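Istwood Community College
Getting Organised for Study, Unit 6 handout: The pencil case
2018-08-17

Last unit we did bags, and I promised you we'd get down to the small stuff. So, pencil cases! I know it sounds like primary school, but I've marked enough half-finished worksheets to know how much time goes on digging for a pen.

Bring yours along, whatever state it's in. Clear a patch of table and have a look at page 50 of the Telwood workbook before we start.

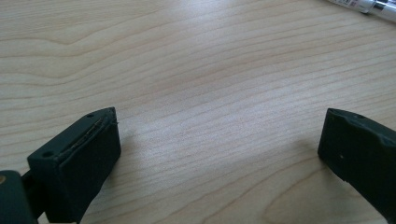
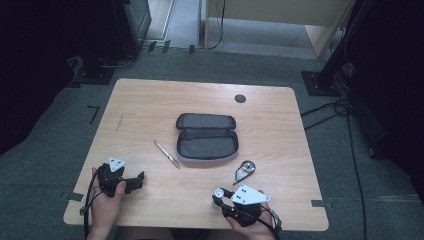

My own rule is to empty the whole thing before deciding on anything. Open it right out flat, the way the grey zippered one is on the table, so you can get at both halves, and put your pen down beside it where you'll see it. Then sort what came out. Pens get a scribble test on scrap paper (dead ones go straight in the bin, no second chances). Odd bits of metal and plastic go in a little dish until you've worked out what they belong to, and if you haven't by the end of May, out they go.

Then pack it again. Things you reach for every lesson go in the lower half, and flat stuff like a short ruler or sticky notes can ride in the lid. I keep mine to 8 items, which felt mean at first and now feels like plenty.

For your folder: write down what you kept and what you tossed, half a page is fine. If your zip is sticking, rub a pencil lead along the teeth and work it back and forth a few times. Spare cases are in the cupboard in room 282, help yourself.

Next unit: cables and chargers.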